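Rapport d'avancement – Atelier partagé de Vokach
Période de juin à décembre

1. Rappel du projet
La subvention Mollow finance l'ouverture d'un atelier de réparation textile et de petit mobilier dans l'ancienne mercerie de Vokach. La convention prévoit deux ans d'activité, avec un bilan intermédiaire tous les six mois.

2. Fréquentation
Nous comptons 141 adhérents à la fin de la période, pour un objectif de 120. Les créneaux du soir (18 h – 21 h) sont complets depuis octobre. Ceux du matin restent peu demandés et nous proposons d'en supprimer un. 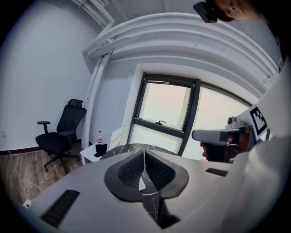 Plateau sombre veiné, visible entre les deux patins noirs.

3. Travaux et équipement
L'électricité a été refaite par l'entreprise Alvarado, avec trois semaines de retard. Le bail signé avec Plultico couvre le rez-de-chaussée seulement – la réserve à l'étage fera l'objet d'un avenant. Deux machines à coudre d'occasion ont été achetées, une troisième est en révision.
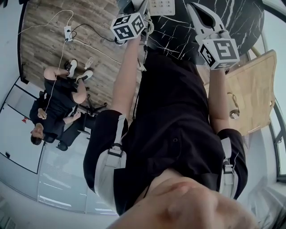 4. Budget
Dépenses engagées : 3 212 euros, dont environ 2 000 pour l'électricité. Il reste 1 000 euros sur la ligne « petit matériel ». Nous demandons l'autorisation de reporter cette somme sur le premier semestre.

5. Points en suspens
Le devis pour la ventilation n'est pas arrivé. L'assurance réclame un plan d'évacuation à jour, qui sera transmis en janvier avec l'avenant au bail.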